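### 3.2 Matching originals to printed plates

The survey set consists of 922 gouache and watercolor originals prepared for color plates and held in the Abou Zeid collection. They were compared with 1,985 printed impressions, most of them bound in gift editions issued by Jastmont or by its successor, Pusto. An original was treated as matched when the composition, the crop marks and at least one written instruction on the back agreed with a printed plate. Agreement in composition alone was recorded as a provisional match and kept out of the color analysis.

Written instructions vary in quality. Jastmont's art department gave the reduction as a fraction and the edition as a short code, while Pusto used a stamped form with blanks that were often left empty. Where the form was empty, the proportions of the painted area were compared with those of the plate. This method fails for vignettes, which have no fixed edge, and vignettes were therefore matched by hand.

**Figure 3.** Slate-gray cloth with faint creases and fold lines.

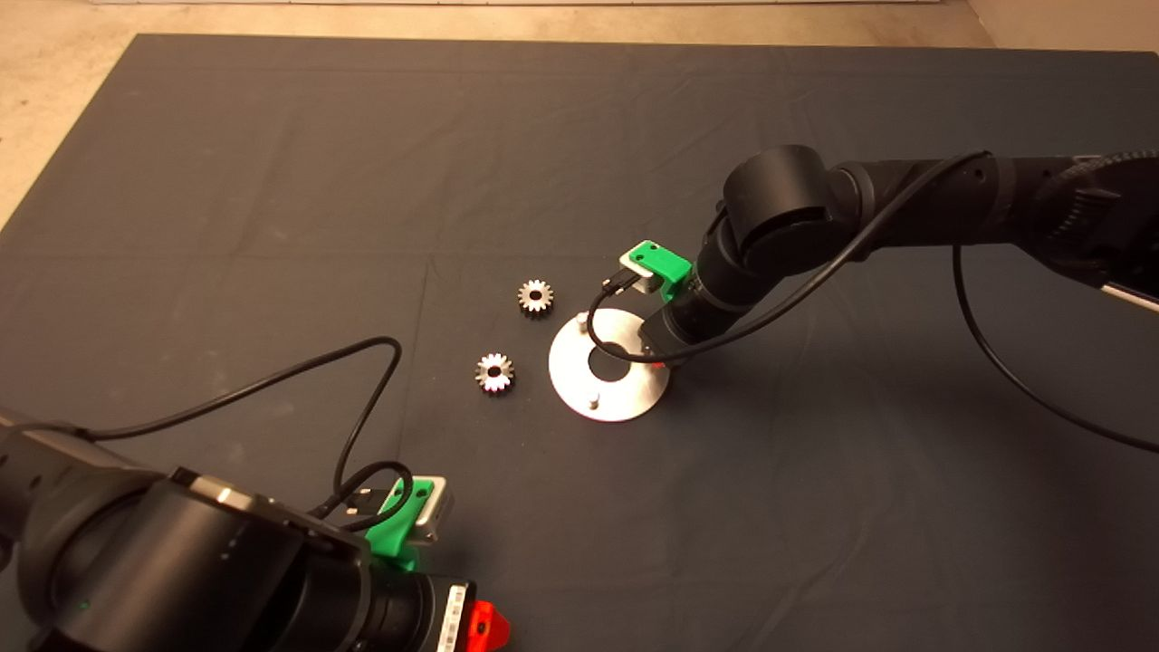 Color comparison between a gouache and its plate depends on the ground against which both are viewed. Opaque white in the originals is slightly warm, and against a bright ground it reads as a stain in the paper. Against a dark neutral ground the same passage reads as paint. Cloth grounds are cheap and cover a wide area, but they are seldom flat. The dark slate-gray cloth in Figure 3 has fold lines running across it, and relief of this kind can introduce small changes in value next to the edge of a sheet. For border readings, a stiff matte card was placed between the cloth and the work. Readings from the center of a sheet were taken with the card left in position so that both groups would be comparable.

Each original was read at fixed points in the flesh tones, the darkest passage of drapery and the unpainted margin. The plates were read at the corresponding points through a mask cut to the reduced scale. Readings that fell on retouching were dropped. Retouching is frequent on faces and hands – the engraver's department seems to have strengthened contours there before photography – and it is usually visible under raking light as a slight change in surface.

### 3.3 Shifts introduced by the plate makers

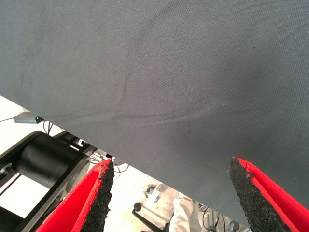 *Section last modified: 09/11/2025*

The shifts fall into two groups. In the first, the entire plate is warmer than the original, and the difference is nearly constant across all reading points. We attribute this to the yellow printing, which in the Jastmont editions was laid down more heavily than the proofs called for. Aging of the coated stock contributes as well, but the margin readings allow most of that effect to be removed.

In the second group the shift is local. Blue and violet drapery moves toward gray, while the flesh tones stay close to the original. This pattern is found in 30 of the matched Pusto plates and is strongest where the artist mixed violet from a thin red glaze over opaque blue. The camera filters of the period separated such a mixture poorly. The engraver could correct the result by hand on the red plate, and the proofs in the Grindumcombe deposit show that this was done for frontispieces. For plates placed inside the book it was often omitted.

Fading of the original has to be considered before either group is accepted as a printing effect. Red glazes of this type are sensitive to light, and a gouache that hung in a bright room may now be bluer than it was when photographed. The strip formerly covered by the window mat gives a control, provided that the painted area extends under it. Originals without a protected strip were assigned to a separate table and are not used in the discussion below.

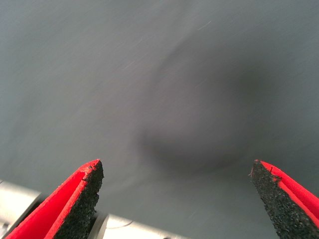 Among originals that do have such a strip, the local shift remains after correction, although it is smaller. The reduction is greatest in works with old frame labels and least in works that stayed in the publisher's portfolios. This order agrees with what is known of their exposure to light.

Edition size has little bearing on the result. The Grindumcombe ledgers record a first printing of 1,000 copies for several titles with strong local shifts, and larger printings for titles with almost none. Plate wear can therefore be set aside as a main cause, at least for the first printings. Later printings are harder to assess because the ledgers do not say whether new plates were made, and the plates themselves carry no state marks. Pairs of early and late impressions from the same title are compared in Section 3.4.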